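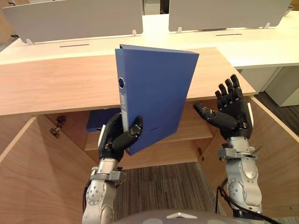

Why does a pie crust shrink in the oven when it fit the pan perfectly going in?

The dough was stretched into the pan, and the gluten pulls it back as soon as the fat softens. Resting the lined pan in the refrigerator for an hour lets the gluten relax before baking.

Home | Recipes | Techniques | Interviews | Archive

July
By the Ploltach Kitchen Notes desk

Catalina Godoy gives that answer several times a week. She runs the pastry section at Urrutia, a restaurant that sells savory pies at lunch and very little else before 4 p.m. Her section lined 2196 shells last season, and she keeps a written record of every batch: flour, fat, water, dough temperature, resting time and finished height.

"Most people change the recipe first," she says. "I would leave the recipe alone and measure the temperature of the dough. If it is over 65 degrees when you roll it, the butter is already going into the flour and you lose the layers."

Her standard batch uses 900 grams of flour, with the butter cut in two stages. The first half is worked in until the mix looks like coarse meal. The second half goes in cold, in pieces the size of a hazelnut, and is left mostly whole. Water is added last, by weight.

She switched flours two years ago, from a bread flour to a softer one milled by Raltow. The change meant less water and a shorter mix. "I kept the old water figure for the first batches and the dough was sticky," she says. "The bottoms were pale and tough. It took me longer than it should have to go back and weigh everything again."

On blind baking she is strict. The shell is lined with paper and filled to the rim with dried beans – a thin layer on the base does nothing for the sides. It bakes on the lowest rack until the edge is set and dry to the touch. The beans come out, and the shell goes back in until the base has taken on color.

Fillings are cooled before they go in. Godoy uses a chicken and leek filling thickened with a flour and butter roux, and a mushroom one held together with reduced stock. Both are refrigerated overnight in shallow trays. "A warm filling melts the base before the oven can set it," she says. "Then you have paste, and more baking will not fix it."

I asked about glass pans. She does not like them, though she owns one. "You can see the bottom, so it is good for learning. But it heats slowly. I use the Zaltholm steel pans, the 11-inch ones, and I put them on a hot tray."

Freezing is less of a problem than many cooks expect. Unbaked shells keep well for a month if they are wrapped twice, and she bakes them straight from the freezer with a few extra minutes under the beans. Filled pies are another matter – the mushroom version gives off water as it thaws, and she has stopped freezing it.

Her next trial replaces a quarter of the butter with lard. The first test shells were flakier at the rim, but she thought the flavor was flat, and she plans to raise the salt before she bakes the second set.

Contact | Copyright Ploltach Kitchen Notes | Back to top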